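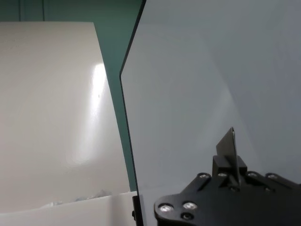
Inicio Opinión Talleres Archivo Contacto

Defiendo las paredes de color en las salas de trabajo, y las defiendo con ganas. Llevamos años pintándolo todo de blanco por miedo a cansarnos y luego nos extraña que nadie quiera quedarse allí después de las seis de la tarde. A mí dadme un verde azulado como este, apagado, tirando a mar en febrero, y ponedle delante un tablero blanco bien brillante: ¡el blanco por fin parece blanco! Se le ve pasar del crema al gris frío según le da la luz, y hasta el reflejo que le cae por el centro tiene su gracia. Sobre una pared blanca todo eso se pierde.

Agustina Zúñiga, con quien discuto de estas cosas desde que montamos juntas el taller de Nomer, sostiene que el brillo es un error y que toda superficie de trabajo debería ser mate. Entiendo el argumento (los ojos se cansan, sí), pero una superficie lisa y brillante se limpia en dos pasadas, y una mota oscura salta a la vista enseguida. En Nomer probamos un tablero mate que nos costó 300 euros y a los pocos meses tenía más sombras que un pasillo.

También me gusta lo translúcido gris, ese tono ahumado que deja adivinar lo que hay detrás sin enseñarlo del todo. Separa sin encerrar. Para una sala pequeña me parece mejor que cualquier biombo, y al lado de un verde como el de antes queda de maravilla.

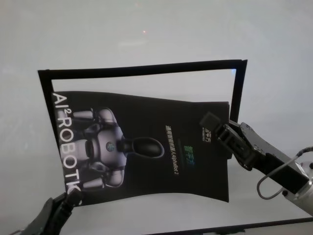
Lo que pido para el fondo vale igual para el papel. Un folleto negro necesita una superficie clara debajo, y sobre una mesa oscura se apaga por muy bien impreso que esté. Binta Oyewole encargó 1000 ejemplares en negro brillante para Dramani y los repartió sobre un mantel gris marengo. Qué pena me dio, con lo bonitos que eran. Al año siguiente puso una tabla blanca y la gente se paraba a hojearlos.

Así que, antes de gastar en muebles, comprad un bote de pintura y probad en una sola pared. Si os asusta, empezad por la que queda detrás de la puerta.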